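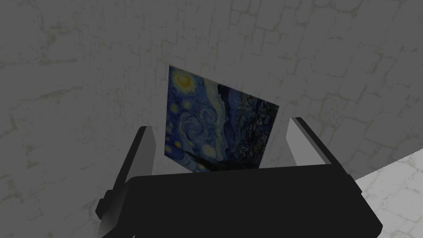
Plidham地方档案整理与开放项目
中期进展报告
提交：Arkell基金资助管理处
报告期：3月至8月

一、本期概况

项目总周期为24个月，本报告覆盖其中第三个半年。本期主要工作有四项：继续登记和编目Plidham镇旧有文书，完成第一批受损材料的外送修复，试行每周开放的阅览服务，在Clallow村开展家藏材料的登记。前三项按计划进行，第四项比计划晚了一个半月开始，原因见第五节。

截至8月底，已完成条目级编目的材料为3,000件，达到上一份报告中承诺的数字。这些材料分装在31个无酸档案盒中，盒号与目录已经对应，可以按盒调取。尚未编目的材料主要是磨坊账册和大幅面图纸，前者字迹辨认费时，后者缺少合适的柜架，计划放在下一期处理。

经费总体没有超支，科目之间有一处需要调整，申请写在第八节，请管理处在下一次拨款前答复。

二、登记与编目

上一期结束时，编目工作的进度受制于旧的登记册。旧册由镇公所前后几任文书抄录，编号方式换过几次，同一件材料有时带着三个不同的号。本期开始时我们先停了三周，把各套旧号整理成一张对照表，之后再恢复编目。停下来的三周在当时影响了月度数字，4月的完成量是全期最低的，但从5月起每月的速度都高于上一期。

对照表目前按以下办法使用：每件材料只给一个新号，旧号全部保留在备注栏；旧号互相冲突时，以最早一套登记册为准；旧册有记载而实物没有找到的，单列一张缺失表，不占新号。缺失表现有的条目集中在两类，一类是桥梁养护的来往信函，一类是教区学校的点名册。点名册有可能仍在学校旧址的阁楼里，校舍现在的使用方已同意我们秋季去查看。

已编目的材料按内容分，数量最多的是土地租约和界址文书，其次是集市管理记录、水渠维修账目、济贫发放簿，再次是各类私人信件。私人信件的比重比立项时估计的要高，来源多为早年镇公所代存后无人领取的包裹。对这一部分，我们在编目时只写明收发双方、地点和年份，不摘录内容，涉及健康和家庭纠纷的信件一律加注限制标记，开放条件另定。

编目规则本期做了一次修订，改动的地方不多：

地名一律先照原文抄录，再另起一栏写今名。Clallow在旧文书里至少有四种写法，原来的规则要求直接写今名，会使查旧写法的读者找不到材料。

度量单位照原文，不换算。

没有写年份的材料，凡能依据纸张、印花或同包材料推断的，写推断年份并加方括号；推断不了的留空。上一期有一批空白年份写成了“不详”，检索时会混在一起，已全部改回留空。

同一案卷中的副本只编一个条目，注明份数。

质量抽查由编目人员互相进行，每盒抽取若干条目与原件核对。常见的错误是人名中的字母误认和附件漏记，界址文书的附图尤其容易漏。7月抽查时发现有一盒的附图被整体归到了另一盒，已经还原，并且在操作单上增加了“附图”一栏，要求装盒前勾选。

三、修复

第一批外送修复的材料由Sandhu装帧修复所承接，内容包括集市管理记录的早期几册、两卷水渠平面图和一组粘连的信件。修复所于4月取件，7月底送回，比合同约定的时间早。

账册的问题主要在书脊和前后数页，修复所清理了旧胶，重新缝缀，保留了原封面。其中一册封面内侧衬有废纸，取下后是一份集市摊位分配单，年代早于账册本身，已单独编号，并在两处条目里互相注明。

平面图展平后发现折痕处颜料脱落较重，修复所建议今后平放，不再卷存。我们现有的柜子放不下，目前暂时夹在两层无酸卡纸之间平放于柜顶。这只是临时办法，图纸柜的购置列在第八节。

粘连信件的分离结果不完全理想。外层的几封可以完整展开，最内层的仍有局部粘连，修复所认为继续处理会损伤字迹，我们同意停在这一步。这一组已标明不提供原件阅览，只提供影像。

验收时逐件对照了取件清单和状况记录，没有缺失。修复报告原件存项目办公室，副本随本报告附上。

第二批外送的清单已经拟好，以济贫发放簿为主。修复所对第二批的报价比第一批高，主要是其中几册有霉斑，需要先隔离处理。我们向另外一家机构询过价，总价相近，但对方要求由我们自行运送，综合下来仍拟交Sandhu承接。

四、场地与保管环境

库房的位置没有变化。本期完成了门缝密封和窗户遮光，温湿度记录改为每天早上9点和下午4点各读一次。春季湿度偏高，有几天超过了我们自定的上限，开除湿机后恢复。夏季温度整体平稳。记录表中有两段空白，一段是仪器电池耗尽未及时更换，一段是公共假期，现已改为由值班人员离开前检查电量。

虫害方面，粘虫板每月检查，捕获的以普通室内昆虫为主，未见蛀书的种类。6月在靠近外墙的架子下发现了少量衣鱼，清扫后把底层材料上移一层，底层现在空置，之后两个月的检查没有再发现。

消防检查在5月进行，检查方提出两点意见：一是出口一侧堆放的空盒需要清走，当天已处理；二是手提灭火器的类型应改为更适合纸质材料的一种，已更换并把旧的退回。

阅览区的桌椅沿用镇公所原有的，只补买了阅览用的泡沫书托和压书绳。照明原来偏暗，读者反映看淡墨字迹吃力，7月加装了可调的台灯，避免直接长时间照射原件的要求写入了阅览须知。
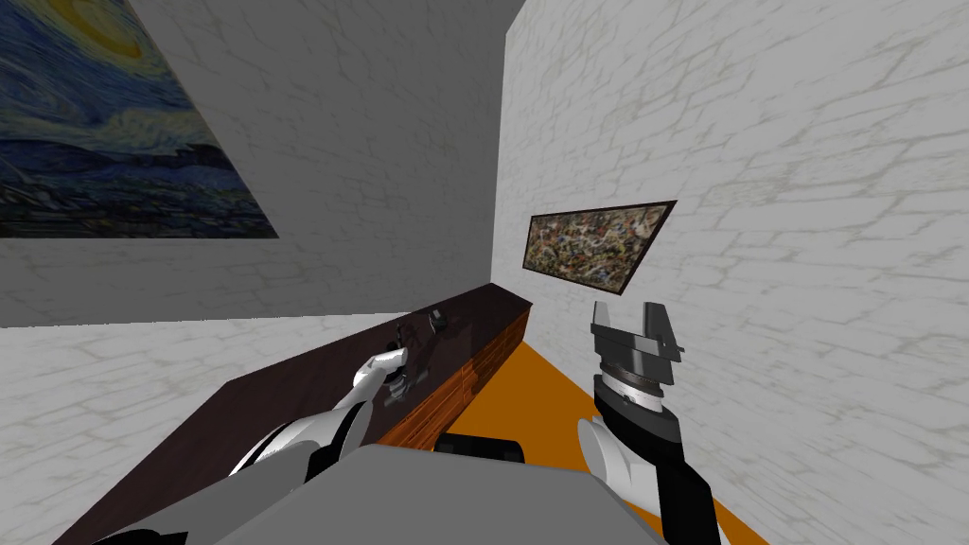 图2　浅色墙面与深色长台面，墙上挂有梵高《星夜》的复制画

五、Clallow村家藏材料登记

按照立项书，这一部分应在4月开始。Clallow村通往镇上的道路在春季因路基塌陷封闭，绕行时间过长，村里也在忙于抢修，双方商定推迟到道路恢复以后。正式登记从5月中旬开始，到8月底告一段落。

登记的方法是请住户把家里的旧文书带到村礼堂，由工作人员当场填写登记表、拍摄影像，原件当场带回，不收存。不便出门的住户可以预约上门。登记表分两部分，一部分记材料本身，另一部分记持有人同意公开的程度，从“可以全部公开”到“只留目录不公开影像”共有四档，持有人签字后生效，以后也可以更改。

来登记的材料种类比较杂。租约和收据占多数，另有婚丧礼单、磨坊的取粮折、学徒契约、手抄食谱、唱本，还有一些上世纪的照片。其中几件对镇上已有的档案是直接的补充。例如镇里保存的水渠维修账目缺了中间一段，村中一户保存的工头工账恰好落在这一段，人名和工价可以与前后两册对上。持有人同意全部公开，影像已并入水渠类目。

学徒契约中有几份提到一处石灰窑，镇里的文书和现有地图上都没有标出。村里年长的住户对窑的位置说法不一，有的说在河的上游，有的说在旧路拐弯处。我们在条目中把两种说法都记下，没有作判断。

手抄食谱和唱本原本不在登记范围之内。鉴于持有人已经带来，并且其中常有夹带的便条和账目，工作人员还是做了登记，归入“其他”一类。我们希望管理处同意在余下的时间里继续接受这类材料，工作量不会有明显增加。

拍摄的影像清晰度总体够用，有一批在礼堂靠窗位置拍的反光较重，已约持有人在10月重拍。对照片类材料，我们只登记持有人能够说明的人物和地点，说不清的不猜测。

住户的反应大体上是配合的。有过顾虑的主要在土地界址方面，有人担心旧租约公开后会牵出邻里间的界线争议。我们的做法是向对方说明四档公开程度，由对方自己选择；凡选择不公开的，目录中也不写出地块名称。期间有一户在登记后要求撤回，我们当天删除了影像，并在登记表上注明撤回，表格由持有人核对后带走一份。

六、阅览与查询服务

开放阅览从5月开始试行，每周一个下午，时间为下午1点至5点，需提前预约。试行前三周读者很少，到6月以后稳定下来，预约名额多数时候能够排满，暑假期间有过排不下的情况，已请读者改到下一周。

读者的用途以查家族情况和房屋、地块来历为主，其次是地方史写作。邻近学校有两个班在6月来过，由教师事先选定了集市管理记录作为课堂材料。我们为学生准备的是影像打印件，原件只展示了一册。教师事后的意见是打印件的字太小，文书中的缩写也应当附一张对照表。对照表已经做好，放在阅览区供所有读者使用，后来发现成年读者用得比学生还多。

远程查询通过邮件受理，承诺的答复时间是十个工作日。本期有几次超过了这一时限，都发生在7月编目抽查期间。超时的查询多数要求逐页翻找未编目的账册，这类请求今后会先告知对方需要较长时间，或者请对方等该部分编目完成后再来查询。

复制服务目前只提供影像，不收费。有读者提出想要大幅面图纸的高分辨率影像，现有设备做不到一次拍全，分段拍摄后拼接又容易变形，暂不提供。

阅览须知在试行期间改过两次。第一次增加了不得携带墨水笔的规定，统一提供铅笔；第二次把原来每次可调三盒改为每次一盒，用完再换。后一项改动引起过几位读者的不满，换盒需要等待，下午的时间本来就短。我们考虑在下一期把开放时间延长一小时，先看人手能否安排。

七、目录上网

目录检索页面在6月上线，内容为已编目材料的条目，不含限制条目的细节。页面由镇公所的网站托管，没有单独的租用费用。

上线以后暴露出的问题主要在检索本身。最初的版本只能按全字匹配，旧写法和今名之间查不通，在编目规则修订后重新导入了一遍数据，现在两栏都可以查到。年份区间的检索对带方括号的推断年份不起作用，网站维护方已经答应修改，还没有完成。在此之前，页面上加了一行提示，建议读者同时用关键词检索。

读者通过页面上的更正表单提交过一批意见，内容以人名更正为主，也有人指出两块地其实是同一块地在不同时期的叫法。凡有依据的更正我们都已采纳，并在条目末尾注明更正来源是读者来信，不写来信人姓名。没有依据或者依据相互冲突的，保留原条目，把意见附在备注里。

影像上网的范围目前限于水渠类目和集市管理记录中已修复的几册。再往后是否扩大，取决于存储空间和权利核查的进度。权利核查中较难的一部分是私人信件，我们倾向于在本项目周期内不上网，只在阅览区提供。

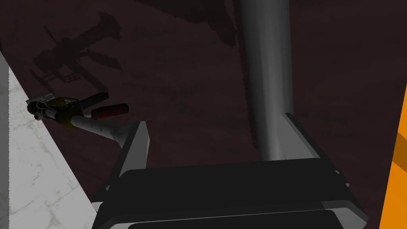
图3　灰色圆柱形立柱

八、经费

本期支出按科目说明如下，明细和票据复印件见附件。

人员：2名兼职编目员的工时与计划一致，没有加班支出。Clallow村登记推迟期间，原定用于登记的工时调到了对照表整理，登记开始以后再调回，总数不变。

修复：第一批的费用在合同额之内，无追加。第二批报价高于预算中的对应数额，差额拟从耗材科目中调剂。

耗材：档案盒、卡纸和封套的实际用量低于预算，原因是有一部分信件可以多封共用一盒。这一科目到目前有较多结余，按现在的用量估计，到项目结束也用不完。

设备：本期支出有台灯、除湿机滤网和一块备用硬盘。立项时设备科目中没有图纸柜，当时不清楚大幅面图纸的数量，也没有预料到修复后的图不能再卷存。现申请用耗材科目的结余购买一组平放图纸柜，二手的也可以接受，镇公所已口头同意提供摆放位置并承担搬运。

交通：低于计划。道路封闭期间没有往返，5月以后的往返多数是与村里的送货车同行。结余留在本科目，用于秋季补拍和学校旧址的查看。

需要管理处批准的事项有两项，一是耗材结余调剂到修复和设备，二是把手抄食谱、唱本等纳入登记范围。两项都不增加资助总额。

九、遇到的问题

人手方面，一位编目员在6月离开了本地，接替的人在7月到岗，中间有四周只有一个人编目。交接时发现我们写下来的操作说明很不完整，许多做法只在口头上说过，新到的编目员头两周有相当一部分时间用来询问。现在操作说明已经补写成册，包括取盒、编号、限制标记、装盒、影像命名各个步骤，抽查中出现过的错误也收在后面。

影像文件的命名在前两期并不统一，早期的一批以拍摄顺序命名，与新号对不上。已改名的有一半多，剩下的预计在11月前改完。改名之前先做了备份，备份存放在与库房不同的建筑中。

目录中的限制条目曾在一次数据导入时误被放到公开页面上，时间不到一天，由编目员在例行检查时发现并撤下。涉及的是几封信件的收发人姓名和年份，不含影像和内容。我们查看了访问记录，其间这些条目没有被打开过。此后导入改为两人操作，一人导入，另一人在公开页面上逐项核对限制条目。

磨坊账册的难度超出了预计。账册用的是一套当地记账的简写，前后又有几个人的笔迹，试编的一册用了原计划三倍的时间。我们打算改为先做册级条目，写明起止年份、主要内容和记账人数，条目级编目只做其中与水渠有关的部分。这样处理的结果是，项目结束时磨坊账册的目录会比其他类目粗一些，请管理处知悉。

十、下一期计划

9月：答复Clallow村住户在登记中提出的查询；向Sandhu移交第二批材料，逐件拍照并填写状况记录。

10月：重拍反光的影像；查看学校旧址阁楼，如果找到点名册，先就地登记，是否移入库房与使用方商定。

11月：完成影像改名；图纸柜如获批准，在本月到位，随后开始大幅面图纸的编目。

12月至1月：磨坊账册册级编目。冬季阅览照常开放，遇道路结冰时可改为邮件答复。

2月：第二批修复材料验收；整理项目结束后的保管安排，与镇公所商定库房钥匙、温湿度记录、预约受理和目录更新由谁负责。这一项上一份报告已经提过，镇公所目前的意见是可以接手库房和预约，目录更新尚未落实。若到2月仍未落实，我们会另行函告管理处。

总结报告在项目结束后一个月内提交，格式拟与本报告相同，另附完整目录一份。

附件
一、已编目材料盒号与类目对照表
二、旧号对照表及缺失表
三、第一批修复报告副本
四、温湿度及虫害检查记录
五、Clallow村登记表空白样式与公开程度说明
六、编目规则修订稿
七、支出明细与票据复印件

Plidham地方档案整理与开放项目办公室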